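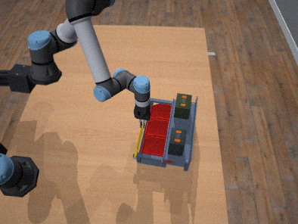 Section 2. Planning and Budgeting Your Two-Arm Cell

Welcome to the fun part! Before you order a single bolt, spend an afternoon with the Plurkinero planner and build your cell on screen first. You can swap arms, stretch the table and move fixtures as often as you like, and every change shows up in your parts list. Pay special attention to the tray, which buyers often leave for last. A divided tray like the gray-blue one, with a red three-compartment insert in one bay and two small boxes in the other, takes up only part of the tabletop, but the arm has to come straight down into it, so its side walls and divider matter as much as its footprint.

2.1 Before you start

Have these on hand:
Room measurements, including door widths
The parts you want to handle, or good drawings of them
Your spending limit for the first year
The blank budget sheet from the back of this manual

2.2 Laying out the cell

1. Open a new project and choose Two Arms, Shared Table.
2. Enter your room size. Include walls and any posts.
3. Place the table. Our standard Trunton top is 1116 mm deep and fits most small shops nicely.
4. Add the first arm, then the second. Leave both at their default spacing for now.
5. Drop in your tray and assign a part to each compartment.
6. Run Reach Check. Compartments the gripper can reach from straight above turn green.
7. Slide the tray and run the check again until you like the result – this is oddly addictive, so save your favorites as you go.

Note: Keep at least 38 mm of clearance between the gripper and the tray walls. Wider fingers need more, and the planner will flag them.

Caution: Reach Check does not look at cables or air lines. Walk through those with your installer before you sign off on a layout.

2.3 Filling in the budget sheet

1. Export the parts list from your saved layout.
2. Copy the arms, controllers and table onto Lines A through C.
3. Put grippers on Line D. Price a spare set too.
4. Put trays and inserts on Line E. If you are still testing sizes, set aside $500 here for trial inserts. It's money well spent!
5. Enter freight, wiring and training on Lines F through H.
6. Ask for a Skelton quote and a Dewulf quote on the same list. Match them line by line, as freight may be folded into the arm price on one and listed separately on the other.

Note: Buying one arm now and the second later works fine. Plan the table and power for both from day one and you'll be glad you did.

2.4 Getting a layout review

Send your project file and budget sheet to Lenuța Matei for layout questions, or to Frans Boersma for pricing. Both love seeing new cells come in. Allow two weeks for a reply in November, our busiest month.

Section revised 2021-03-23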